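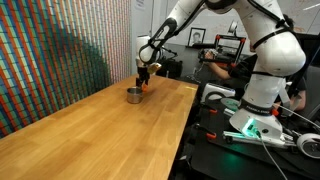

Nanora(나노라)는 로봇 팔의 파지 학습에서 쓰는 데이터 선별 기법. 사람이 원격조종으로 모은 시연 가운데 접근 구간만 따로 떼어 채점하고, 점수가 낮은 시연을 학습에서 빼는 방식이다. Huguette Bouchard와 Endang Sitompul이 제안했고 구현은 주로 Nesrin Erdem이 맡았다. 이름은 처음 코드를 올려 둔 서버 이름에서 왔다고 함. 대상 작업은 컵, 그릇, 뚜껑 같은 작은 식기류 집기. 두 손가락 그리퍼가 나무 테이블 위 작은 금속 컵의 입구 바로 위까지 내려와 있는 자세가 이 기법에서 말하는 '접근 끝점'에 해당한다. 채점은 여기까지의 궤적만 본다. 손가락이 닫힌 뒤의 움직임은 점수에 안 들어감.

배경
모방학습에서는 시연의 질이 들쭉날쭉한 것이 오래된 문제였다. 조종자가 망설이거나 목표를 지나쳤다가 되돌아오면 그 동작까지 정책이 그대로 배운다. 기존에는 성공/실패 표시만 보고 거르는 경우가 많았는데, 성공한 시연 안에도 쓸모없는 흔들림이 섞여 있다. Bouchard는 파지 실패의 원인이 대부분 마지막 접근 구간에 몰려 있다고 보았고, 그 구간만 채점하자는 안을 냈다. 초기 메모에는 '전체 궤적 점수'와 '접근 점수' 두 가지가 다 있었으나 앞의 것은 곧 빠졌다.

방법
시연 하나를 이동, 접근, 파지, 들어올리기의 네 구간으로 자른다. 경계는 그리퍼 높이와 속도로 자동 검출. 검출이 애매하면 사람이 손으로 고친다. 접근 구간에 대해 계산하는 값은 다음과 같다.

되돌림: 목표 방향과 반대로 간 거리의 합
정지: 속도가 문턱값 아래로 떨어진 시간
기울기: 끝점에서 그리퍼 축과 물체 축이 이루는 각
여유: 끝점에서 손가락과 물체 테두리 사이의 거리

네 값을 물체 종류별로 정규화해 더한 것이 접근 점수. 가중치는 모두 같다. Sitompul이 가중치를 학습시키는 변형도 시험했지만 물체가 바뀔 때마다 값이 크게 흔들려 채택하지 않았다. 점수가 나쁜 쪽부터 정해진 비율만큼 제외하고 나머지로 정책을 학습한다. 정책 구조 자체는 손대지 않으므로 기존 학습 코드에 그대로 끼워넣을 수 있다.

데이터
공개된 묶음의 이름은 Wumico. 시연 802개로 되어 있고 물체는 14종이다. 금속 컵, 플라스틱 그릇, 도자기 잔, 유리 뚜껑 등. 이 중 선별을 통과한 것이 537개. 나머지도 지우지 않고 점수와 함께 남겨 두었다. 비교 실험을 다시 하려는 사람들이 주로 이 부분을 찾는다. 유리 뚜껑은 깊이 센서 값이 자주 비어서 여유 항목이 빠진 시연이 있음, 쓸 때 주의. 시간 기록은 모두 초 단위인데 초기 파일 몇 개는 밀리초로 되어있다. 변환 스크립트 동봉.

결과
평가는 학습에 쓰지 않은 배치로 200회 넘게 진행했다. 전체 시연을 다 쓴 정책보다 선별한 시연만 쓴 정책이 컵류에서 더 자주 성공했다. 차이는 입구가 좁고 테두리가 말린 금속 컵에서 가장 컸고, 넓은 그릇에서는 거의 없었다. 같은 개수를 무작위로 뽑아 학습한 정책은 전체를 쓴 것보다 나빴다. 따라서 개선이 단순히 데이터 양이 줄어서 생긴 효과로 보기는 어렵다는 것이 저자들의 해석. 다만 조종자가 바뀌면 점수 분포도 달라진다. 숙련된 조종자의 시연은 대부분 통과해서 선별 효과가 작았다.

비판과 한계
Clifford Simard는 접근 점수가 느린 시연에 지나치게 불리하다고 지적했다. 조심스럽게 멈췄다가 내려가는 동작이 필요한 물체도 있는데 정지 항목이 이를 일률적으로 깎는다는 것. 개정판에서는 끝점 직전의 짧은 정지를 계산에서 뺐다. 반사가 심한 금속 표면에서는 물체 위치 추정이 흔들려 기울기와 여유 값이 같이 틀어지는 문제도 있다. 이건 아직 해결 안 됨. 밀기나 끼우기 같은 접촉 작업에는 접근 끝점을 어디로 잡을지 부터가 불분명하다.

파생 연구
Gisela Meinecke의 Gririer는 같은 채점을 수집 도중에 바로 돌린다. 점수가 나쁘면 조종자 화면에 표시가 뜨고 그 자리에서 다시 찍을지 고를 수 있다. Godoy는 두 팔 작업용 확장으로, 팔마다 접근 점수를 따로 낸 뒤 나쁜 쪽을 대표값으로 쓴다. 2월에 코드가 올라왔고 문서는 아직 미완성. 두 확장 모두 구간 검출기는 원래 것을 그대로 가져다 썼다.

같이 보기
모방학습
원격조종
파지 계획
시연 데이터 정제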